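La caja de derivación, una pieza modesta que sostiene la instalación

Entrevista con la dirección del taller de formación de Karnetti

El taller de formación en instalaciones eléctricas de Karnetti abrió sus puertas hace cinco cursos en el edificio de Prikuvwood, en una planta que la entidad comparte con el almacén de Azevedo. En junio concluye la última promoción, con 29 participantes, y la dirección del centro ha accedido a conversar con este boletín sobre una parte del programa que suele pasar inadvertida: el montaje, la apertura y el cierre de cajas de derivación.

«El alumnado llega con interés por los cuadros y por la automatización, y es comprensible», explica la responsable del programa. «La caja de superficie se considera un trámite. Sin embargo, buena parte de las incidencias que revisamos en las prácticas de mantenimiento tienen su origen en una caja mal cerrada o en un empalme hecho con prisa».

El módulo comprende 40 horas lectivas y se desarrolla en bancos de trabajo individuales. Cada participante recibe cajas de plástico de varios tamaños, un juego de prensaestopas y bornes de conexión. Las placas de circuito se reservan para la segunda parte del módulo, dedicada al alojamiento de pequeños componentes electrónicos en envolventes de superficie. El material se adquiere a Zekov por lotes de 300 unidades y se reutiliza mientras las roscas de la tapa lo permiten.

Sobre este último punto, la responsable se muestra exigente. «Una rosca pasada inutiliza la caja, y casi siempre se pasa por exceso de par en el taladro atornillador. Pedimos que los tornillos se presenten a mano, que se aproximen todos y que solo después se aprieten, en diagonal. La herramienta eléctrica se autoriza a partir de la segunda semana y con el embrague en una posición baja».

El orden del banco figura también entre los criterios de evaluación. Las herramientas que no se utilizan en una operación se apartan hacia un lateral, y los embalajes permanecen en la mesa posterior hasta que se ha comprobado el contenido. Según la dirección, la medida se adoptó en el segundo curso, a raíz de la pérdida reiterada de juntas y tornillería entre el material de relleno.

Preguntada por la relación con las empresas de la zona, la responsable señala que Azevedo acoge cada año a una parte de los titulados y que sus encargados valoran sobre todo la regularidad. «Nos piden personas que cierren igual la primera caja y la última de la jornada. Es un objetivo poco vistoso y lleva tiempo».
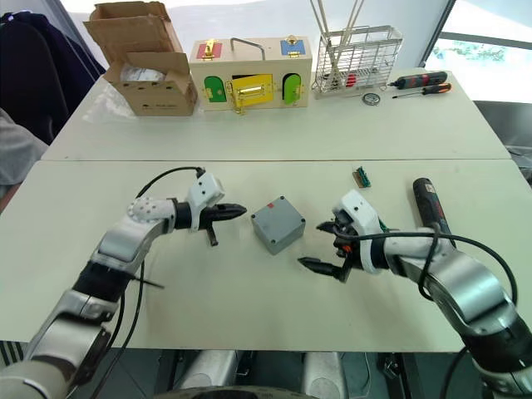 ¿Qué debe comprobarse antes de colocar la tapa de una caja de derivación?

Que los conductores queden sujetos en sus bornes, que ningún cable pise el borde y que la junta, cuando el modelo la incorpora, asiente en todo su perímetro. Después se presentan los tornillos y se verifica que la tapa apoya por igual en las esquinas.

La dirección prevé ampliar el módulo en la próxima convocatoria con una unidad sobre envolventes para exterior. El plazo de inscripción se anunciará en la sede de Prikuvwood y en el tablón del taller.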